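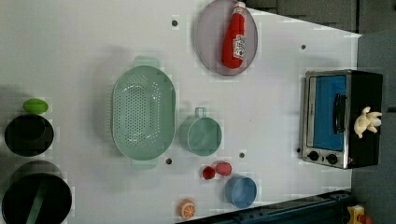
Page last changed: October

I bought the Cevine play kitchen set for my granddaughter's visits, after going back and forth over it for longer than I'd like to admit. Almost every toy set I've brought home has disappointed me a little (thin plastic, stickers peeling by supper), so I wasn't expecting much, and I'm happy to say I was wrong about most of it.

The toaster oven is what sold me. It's black with a silvery front and a blue window, and it has two round knobs that small hands go straight for. My granddaughter will bake the same cherry in it for 15 minutes at a stretch and bring it to me on the lavender plate, very seriously, with ketchup. The ketchup bottle goes on everything, I should say! Red with a white cap, and just the right size for her to grab.

My own favorite is the mint-green colander. It's nice and big, with a flat handle on each side and lots of little holes, and the little cup with the loop handle matches it. I'd have liked the whole set in that green, but you also get black pots and a light blue cup, and I've come around to the mix.

Now for the grumbles. The food is uneven. The orange slice is lovely, with the segments and the white rind done properly, but the green one has us stumped. I say lime, my neighbor Gisela Cabral says avocado, and the booklet was no help at all. The small red pieces also roll, so we've fished them out from under the couch more than once, and I'd keep them well away from a baby brother or sister.

Cleaning is easy enough. I use warm water and a drop of dish soap on everything except the oven, which gets a damp cloth. It all goes back in one tote, with the oven in first and the colander on top.

I paid $19 on sale and would pay it again. Four stars from me, and I'd give it the fifth if they sold the ketchup separately, as I can see us losing it by Christmas.

Josefina Villalba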